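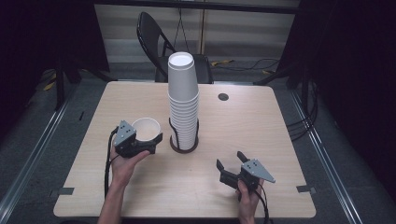
29 July 2025
Paper cup stock, wet strength and rim creep

Continuing with the Paltix sample lot. Same question as before: does the side seam or the base crimp let go first when the cup is left standing full. The Ballimeck lot is finished and written up on the earlier pages.

Method unchanged. Cups filled to 9 mm below the rim with tap water, left on blotting paper, checked hourly. Blotter weighed before and after. Room at 21 °C, humidity not controlled, which I still regard as the weak point of the whole series.

Set A, 33 cups, plain water. No seam failures by the end of the shift. Three bases showed a grey ring on the blotter, all at the point where the side seam crosses the crimp. The Ballimeck cups leaked in the same place, so I no longer think it is down to one supplier's tooling. The overlap gives an extra thickness of board there and the crimp does not close fully over it.

Set B, water with a drop of washing-up liquid. Wicking at the crimp within the first hour in most of the set. Expected, as the surfactant gets past the coating at any cut edge. Not a fair test of normal use but it does show where the edge is exposed. Blotters dried and kept in the flat drawer.

Rim stiffness: squeezed between flat plates 15 mm below the rim, load read at 5 mm travel. Dry cups consistent. Soaked cups scattered badly, and I suspect the seam position relative to the plates. Repeat with the seam at 90 degrees to the load line, marked in pencil before filling.

Board weight given on the Pruvdale sheet is 195 gsm. Ours came out lower on the cut discs, but the punch is blunt and the edges were ragged. Sharpen the punch before arguing with them.

The Cervantes coating data is still missing. Asked again this morning.

To do: reweigh discs, redo soaked rim test, new pack of blotting paper (the thick sort, the thin one cockles).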